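Kikeden Supper Room -- Frequently Asked Questions

Updated in September, new menu is up. Read this first, then call. Phone gets busy from 4 pm on.

Do I need a reservation?

Friday-type crowds, yes. Early evening, usually no. We hold a few tables by the bar for walk-ins and those go fast once the theater lets out. Parties of seven or more always need to book, and we'll ask for a card number to hold it.

How long will you hold my table?

15 minutes. Call if you're stuck on the bridge, we get it, we're all stuck on the bridge. If you call we'll push you back half an hour when we can. No call, table goes to the next name on the list.

Where do I park?

Lot behind the building, enter from the alley side. It's shared with the Pindel bakery next door so please don't take their two spots by the loading door. Street parking is free after 6 pm.

What kind of food is it?

River valley cooking, more or less. Trout, duck, lots of beans, corn bread in the skillet. Menu changes when the farms change. The braised short rib stays on all year, we tried taking it off once and heard about it for weeks.

Is there a set menu?

Yes -- the Adeyemi Supper. Five courses, whole table has to order it, last seating for it is 8:15 pm. It's named for the family that ran the first kitchen in this building. You can still order off the regular menu on the same night, just not at the same table.
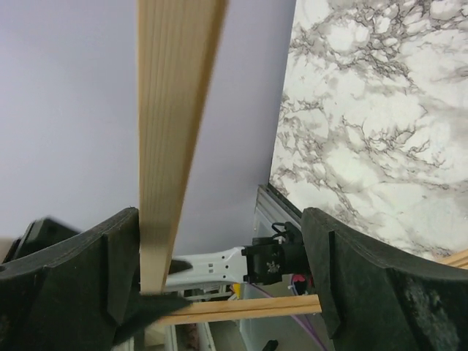

Chidubem Idahosa wrote in to ask if one person at the table can swap the fish course, and said the website and the host told him two different things. Sorry about that. The host was right. Swaps are fine on the fish course and the dessert, not on the other three. Tell us when you book, not when you sit down.

Do you take food allergies seriously?

Yes. Tell us when you book and tell your server again. Nuts, shellfish, dairy and eggs are all in the kitchen every night and it's a small kitchen, one fryer. We can't promise zero contact. We can tell you exactly what's in each dish, the binder is at the host stand, ask for it.

Gluten free?

Most of the menu can be done. Corn bread has some wheat flour in it, people assume it doesnt. The bean stew, the trout and the roast carrots are all safe. Desserts: custard yes, anything with a crust no.

Vegetarian or vegan?

Two vegetarian mains, one vegan, every night. Vegan version of the Adeyemi Supper needs two days notice.

Can I bring my own wine?

You can. Corkage is $10 a bottle, two bottles max per table. Please don't bring something that's on our list. Our house red and white come from Stomolell, up past the reservoir, and the red is the one we'd pour for the short rib.

How long is the wine list?

97 bottles right now. Twelve by the glass. There's a short page in front with the ones we like best this month, most people never turn past it and thats fine.

Kids?

Sure. Noodles with butter, small trout, half order of anything. High chairs, first come. After 8 pm it gets loud and a bit dark, so early is easier.

What should I wear?

Clothes. Jeans are fine. We had somebody in waders once.

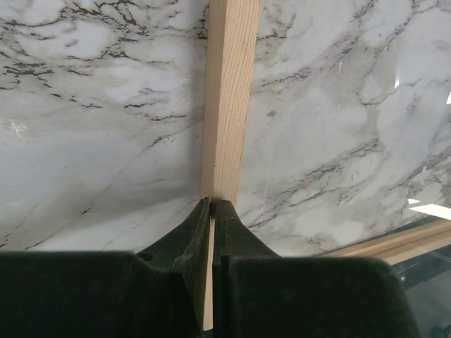 Can I rent the back room?

Yes, for lunch or dinner. Minimum spend is $815 for lunch and $1,245 for dinner, food and drinks both count toward it, tax and tip don't. Seats 30 at long tables. We need your menu picks a week ahead and a final head count three days ahead. If fewer people show up we still charge for the final count.

Can we bring a cake?

Yes, no fee. We'll keep it cold and cut it. The bakery next door makes a good hazelnut one if you want to skip the driving -- order it from them directly, not from us.

Do you do takeout?

Limited. Short rib, bean stew, roast chicken, corn bread by the pan. Call between 3 and 5 pm, pick up at the side door. No trout to go, it's sad by the time you get home. We don't use the delivery apps.

Is the building accessible?

Ramp at the parking lot door, no steps inside on the main floor. Restrooms are on the same level. The upstairs bar is stairs only, sorry, old building. Same menu downstairs so you aren't missing any food.

Can I sit outside?

Patio is open until it gets too cold, heaters go on at sundown. No reservations out there. Dogs ok on the patio if they're leashed. 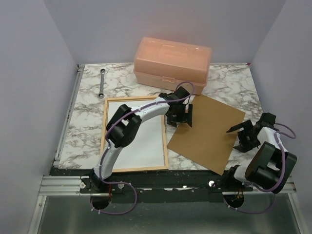
If it starts raining and you're mid-dinner we'll do our best to move you inside, but on a full night there may be a wait at the bar. First drink is on us if that happens.

Gift cards?

At the host stand or by phone, any amount over $25. They don't expire. Good on food, wine and the back room, not good next door.

Is tip included?

Only on parties of seven or more, 20 percent. Everyone else, up to you.

I left something behind.

Call before 3 pm, somebody will look. Umbrellas we keep for a month. Leftovers we dont.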